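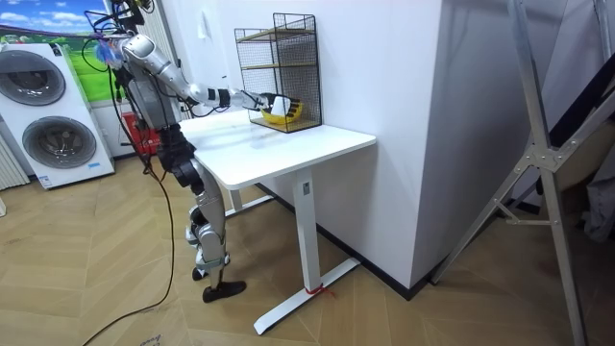
Desk and shelf unit, with a yellow bowl on the bottom shelf.

Invoicing a foreign client when your costs are in another currency

Last revised 2002-05-28 by Dagmar Říha

This guide covers a sole trader or small firm that bills in one currency and pays rent, wages and suppliers in another. It assumes you already have a client abroad and a signed contract. Tax is dealt with in a separate guide.

Before you start

You will need a business account that can hold the billing currency, a spreadsheet, and your bank's current list of charges for incoming payments. Ask for the list in writing. The figure quoted over the counter often leaves out the fee taken by the intermediary bank.

Step 1. Choose the billing currency

Bill in the currency the client uses to pay its own staff, unless the contract says otherwise. Clients query fewer invoices when the amount matches their purchase order to the penny. The exchange risk is then yours and has to be covered in the price.

Step 2. Set a working rate

Take the bank's buying rate on the first working day of the quarter and write it at the top of the spreadsheet. Do not use the mid-market rate printed in newspapers. Convert all your fixed costs at the working rate and leave it alone until the next quarter, even if the market moves. Changing it mid-quarter makes the months impossible to compare.
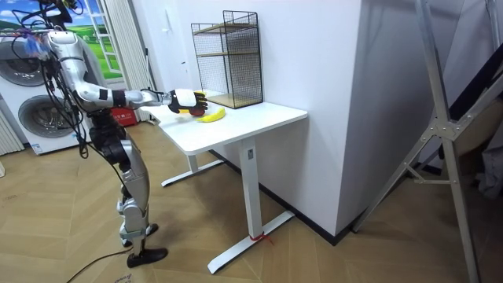 Reading time: 3 minutes

Step 3. Add the margin

Work out what one month of late payment would cost you if the rate fell. For our first contract, with Krawczyk, the invoice was 1,149 in the client's currency. The bank took charges of up to 48 on each transfer, depending on the route. We added the full 48 to our costs for every invoice and treated anything less as a gain.

Step 4. Write the invoice

State the currency by its three-letter code beside every total. A bare dollar sign can mean several currencies. Give the account name exactly as the bank holds it, the bank's full address and its SWIFT code. Add one line saying who bears the transfer charges. The usual choices are:

OUR: the sender pays all charges
SHA: each side pays its own bank
BEN: the recipient pays all charges

If the contract is silent, ask for OUR. Most clients will settle on SHA.

Step 5. Record the receipt

Enter the amount invoiced, the amount received, the date of each and the rate given on conversion. Keep the bank advice slip with the invoice. Žofie Kováčik keeps ours in a ring binder by client, with Clenolero and Jarden at the front as they pay monthly.

Step 6. Convert on a fixed day

Choose one day each month and convert only what you need for the coming month's bills. Leave the remainder in the billing currency. Waiting for a better rate is speculation, and it takes up time that should go on paid work.

Common faults

Payment arrives short. Compare the difference with the list of charges. If it is larger than any listed fee, ask the bank for a trace. One transfer from Ornano in November arrived 179 short and the trace showed two intermediary banks.

Payment is converted on arrival. The account number on the invoice is that of your domestic account. Correct the invoice template and tell the client in writing.

Payment is returned. Check the account name first.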